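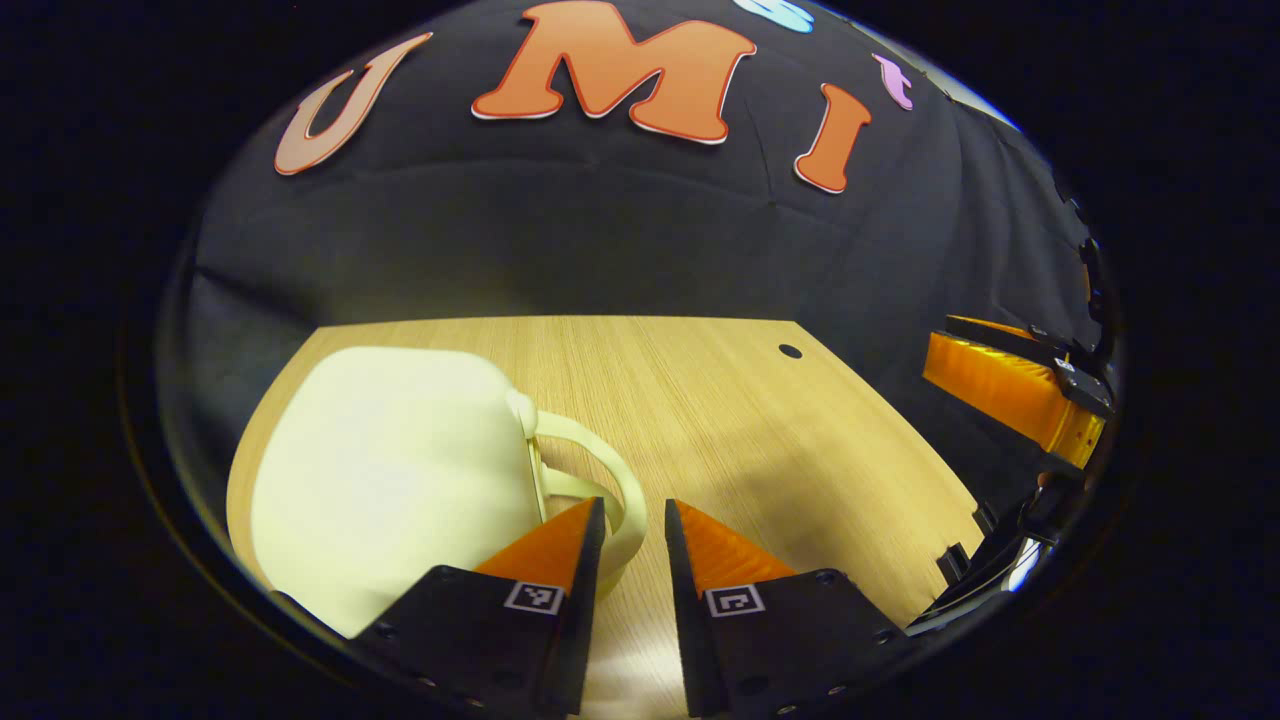

Packing a Bag on the Table, and Other Small Acts of Order

I pack for trips on the same light wooden table where I drink my coffee, so the mug is always part of the process. Over the years it has been knocked over, tucked in with the socks and once driven as far as Holness. These tips come from that general level of competence.

Before you start

Move the mug. If it's going to lie on its side on the table, it should at least be an empty mug. A pale one shows every coffee ring, so while you're at the sink, rub the inside with a damp cloth and a spoonful of baking soda. Rinse well. Coffee with baking soda in it tastes like a swimming lesson.

Check the handle too. Run a fingertip around the spots where it joins the body. If it wiggles, the mug is now a pencil holder, however much you love it.

The toiletry bag

Open the zipper all the way around and flip the lid back flat. People try to feed things in through a gap the width of a hand, then complain that the bag is small.

Shake out whatever was left from the last trip. Mine had a hotel sewing kit and 14 bobby pins, and I have very little hair. Wipe the lining with a cloth wrung out in soapy water and leave the bag open overnight. A crinkly lining holds grit in the folds, so pull it taut with your other hand as you go.

Bottles go in first, lying down, with the caps tightened. My friend Nandi Pillay puts a square of plastic wrap under each cap before screwing it back on, and she has never had to wash shampoo out of a phone charger. I have, in May, in a bathroom in Ketinen with no hot water.

Tubes go in next to the bottles, cap down. 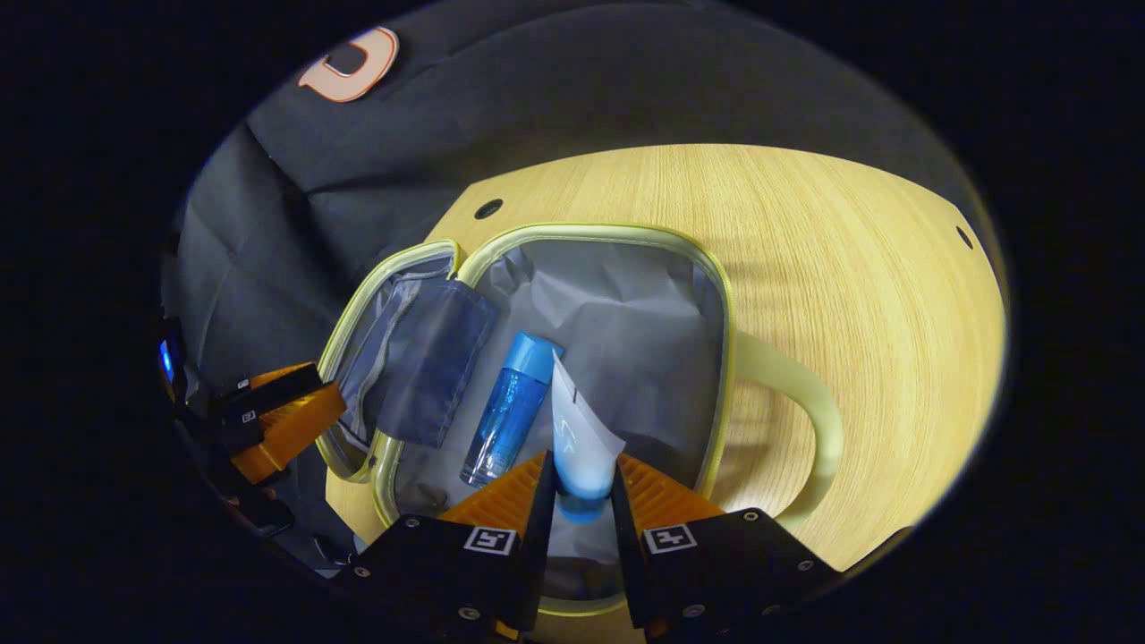 Toothpaste and face cream settle toward the cap that way, and you can get a decent squeeze on the first morning without rolling the thing up like a poster. Make sure the cap has clicked shut. If it never clicks, a rubber band around it will do for a weekend.

Mesh pockets are for flat, dry things: bandages, cotton pads, a nail file. Put a wet toothbrush in there and the pocket will smell of it until Monday.

Leave some room. A zipper that closes only when you lean on it will open by itself in the trunk – ask me how I know.

When you get home

Unpack the bag the same evening. I realize this is fantasy. At least open it and take out anything damp.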